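Small Rooms, Plain Walls: A Talk With Gudrun Kristiansen

8/25/21

Gudrun Kristiansen has the kind of laugh that gets to the door before she does. I heard it on the stairs at Ornholm, the guesthouse she took over in January, and by the time I had my shoes off she was already talking about pillows. I had come to ask about bedrooms. She has 39 of them to look after now, between Ornholm and its sister house Gerden across the bay, and I wanted to know how a person keeps that many rooms feeling like somebody cared.

"You start with the bed," she said. "Always the bed! People want to talk to me about lamps and curtains and I say wait, wait, have you lain down yet?"

She means it, too. Before a room opens to guests she spends a night in it herself, with a notebook on the floor beside her. If the door squeaks, it goes in the notebook. If she wakes up thirsty and has to cross a cold floor, that goes in as well. The pages I was allowed to see were wonderful reading, full of underlinings and arrows and one long complaint about a duvet that slid off three times before morning.

The rooms are small and she likes them that way. When she arrived, several still had dark wallpaper from the previous owners, and she and her cousin Holger Blomqvist stripped it off themselves over a few very dusty weeks. Everything was painted white afterward. I asked whether she had been tempted by color.

"Oh, every day," she said. "I had a green picked out, I had a beautiful yellow picked out. Then we put the white up in the first room and the morning came in and I thought, well, that's it, that's the color. Holger was very happy. He had already bought the paint." 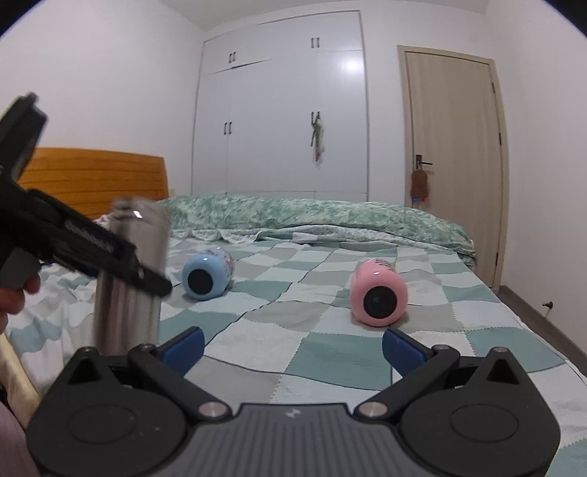 A bedroom with plain white walls, and a stainless-steel bottle over the bed.

The steel bottles are a favorite subject of hers. Guests at Ornholm used to get a glass and a little carafe, and the carafes broke at a rate she still winces about. Now each room gets a metal bottle, filled in the kitchen in the late afternoon. "You can drop it, you can take it to the beach, you can sleep with it next to you," she said. "My mother filled ours with hot water in the winter and put them down by our feet. I loved that so much. I would do it for every guest if I had the hands."

Holger, who had come in with coffee and stayed, pointed out that a few guests do ask for it in the cold months, and that she does do it for them. She waved this away.

The two of them have an easy way of working together that was a pleasure to watch. He does the repairs and the ordering; she does what she calls the last look, standing at the foot of each bed before a guest checks in. I went along for a few of these and tried to see what she was seeing. In one room she pulled the cover a hand's width toward the wall. In the next she did nothing at all, only stood there a good long minute, nodded, and left.

"From the foot of the bed you see what the guest sees when they walk in with a heavy bag," she said when I asked. "They don't look up at the ceiling. They look at the bed and think, can I fall on that? So I stand there and ask the same thing."

Her bedding comes from Dahlgren, a small mill she found through a friend of a friend, and she washes everything twice before it goes anywhere near a guest. New sheets feel like paper to her. She spent 2,000 crowns on samples that first spring, which Holger remembers very clearly, and slept under all of them. The winner was one of the cheapest. She is still delighted about this and told me the story two times, the second time with more detail about the losers.

I wondered what she would change if she could. She thought about it while Holger poured more coffee and put out a plate of cinnamon buns from Kanell, the bakery down the hill (get there early, they are superb and they go fast).

"Hooks," she said finally. "More hooks! You put four in a room and people use all four, and then the coat is on the door handle and the bag is on the bed. I want a whole row of them at Gerden, low enough for children."

Holger said the wall at Gerden would never hold them. Gudrun said it would if he used the long screws. They were still discussing it, quite happily, when I went up to try the bed.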